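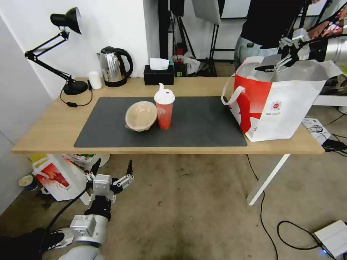
Última alteração desta página: 14 de abril de 2022

Base de secretária Isilix, tamanho grande: três meses a pousar coisas em cima

Há compras que uma pessoa adia por vergonha. Gastar 40 euros num retângulo cinzento-escuro para tapar uma mesa que já estava paga é uma delas. Adiei-a desde julho, até que o Régis Vasseur, que partilha comigo a sala e as migalhas, me perguntou se eu tencionava envernizar a Flendby com café ou se era só fase. Encomendei a Isilix nessa noite.

A Flendby, para quem não a conhece, é uma secretária de madeira clara com pernas metálicas brancas. Bonita, leve, e com a memória de um elefante: tudo o que lhe pousam em cima fica registado. Eu uso a minha para trabalhar e também para almoçar, lanchar, fazer chá e receber sacos de compras, e foi por essa bitola que avaliei a base. Quem procura saber como desliza um rato de competição pode ir ler outra pessoa.

Tamanho e colocação

Escolhi o modelo grande e continuo a achar que escolhi bem, embora no primeiro dia parecesse que tinha alcatifado a mesa. Cobre a maior parte do tampo e deixa uma faixa de madeira à vista atrás e do lado esquerdo. Essa faixa tornou-se a zona dos residentes permanentes: o candeeiro preto articulado, o copinho branco, a chaleira de inox. Tudo o resto é população flutuante e fica na base.

Chegou enrolada, como é costume, e durante dois dias os cantos mantiveram a convicção de que ainda viviam dentro do tubo. O folheto manda esperar 20 minutos. Eu pus-lhe dicionários em cima e esperei um fim de semana. Depois assentou e não voltou a levantar.

A prova do lanche

A tigela bege e o copo vermelho de tampa branca são o meu equipamento de ensaio. O copo, vindo do Condis, tem um fundo estreito e na madeira nua passeava ao mínimo toque. Na Isilix fica onde o deixo. A tigela nunca foi um modelo de equilíbrio e continua a tombar para o lado que lhe apetece; aí a base não faz milagres, mas pelo menos tomba sem barulho, o que em reuniões por vídeo tem o seu valor.

Quanto a nódoas, já levou chá, sumo e um molho que o Charoen Sukprasert trouxe de casa e que me recuso a descrever. O chá e o sumo saíram com um pano húmido. O molho deixou uma sombra que só eu vejo, e só ao fim da tarde, e só porque sei onde procurar.

Migalhas: no cinzento-escuro vê-se tudo. Quem come bolachas à secretária vai passar a saber quantas.

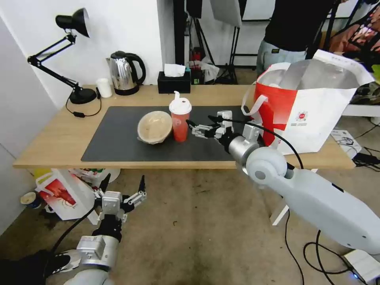

Sacos, peso e outras agressões

O canto direito recebe os sacos de papel grandes, os brancos e vermelhos com interior prateado, que acabam sempre meio dentro e meio fora da base. Receava que a puxassem ao arrastar. Não puxam, desde que se levante o saco em vez de o rebocar pela asa. O Didier Le Goff reboca, e com ele a base andou um dedo para a direita. Voltei a pô-la no sítio e pedi-lhe que usasse os braços.

A caixa de lenços preta fica lá atrás e é, de longe, o acessório mais útil do conjunto. A Isilix podia perfeitamente vendê-las juntas.

Calor

A marca diz que a base aguenta loiça quente e não diz quanto. Uma caneca de chá não lhe fez nada. A chaleira tem a sua própria base, pousada atrás, e não fui tentar a sorte.

E a Hyvönen?

O Aurélien Vidal tem a da Hyvönen, mais macia, e jura por ela. Experimentei-a uma tarde: é agradável ao pulso e agarra pelo de gato com uma dedicação comovente. Para quem só escreve, talvez seja melhor. Para quem almoça no posto de trabalho, fico com a Isilix.

Nota

Quatro em cinco. Perde um ponto pelos cantos teimosos e pelo folheto, que em página e meia não explica como se lava mas inclui um poema sobre a concentração. A Flendby está como nova debaixo dela — levantei a ponta ontem para confirmar e encontrei um clipe que procurava desde fevereiro.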